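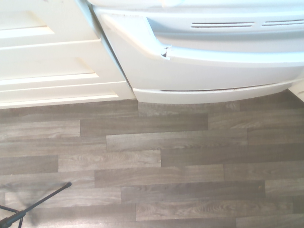
3.2 Household sample and diary procedure

The survey was carried out in Gredthorpe, a former mill town where most of the housing is owner-occupied and where the council collects food waste separately from other refuse. Letters were sent to 2,555 addresses drawn from the council tax list, and over 800 households returned the screening form. Households were excluded if they had moved within the past year or if the person who did most of the cooking was away for part of the study period.

Each household kept a paper diary for two periods, the first in August and the second in March 2022. The diary asked for the type of food thrown away, its state (unopened, opened, cooked, or left on a plate), and the main reason for discarding it. Weights were recorded on a kitchen scale supplied with the diary. Liquids were left out of the first period after pilot households reported trouble measuring them, and we therefore leave them out of all comparisons between the two periods.

Figure 2. Drawer fronts beside a large white appliance in a kitchen.

Storage was recorded on a separate sheet. Respondents listed the places where they kept dry goods, fresh produce, and leftovers, and marked which of these could be seen without opening a door or drawer. Earlier work by Xenos treated storage as a single measure of volume. We split it into visible and closed storage, as the interviews suggested that people forgot food in closed storage more often than they ran out of room for it.

Follow-up interviews were held with 19 households, chosen to cover a range of household sizes and discard weights. Interviews took place in the home and followed the Grurner schedule with small changes to the wording. Questions on shopping came first, followed by questions on cooking and then on disposal. Recordings were transcribed in full and coded by two readers, who settled differences by discussion.

Two limits should be noted. Diaries of this kind are known to understate waste, and households that agree to keep one may be more careful than their neighbors. The Canduva study dealt with this by comparing diaries with the contents of collected bins. We had no permission to open bins, so the weights reported in Section 4 should be read as lower bounds.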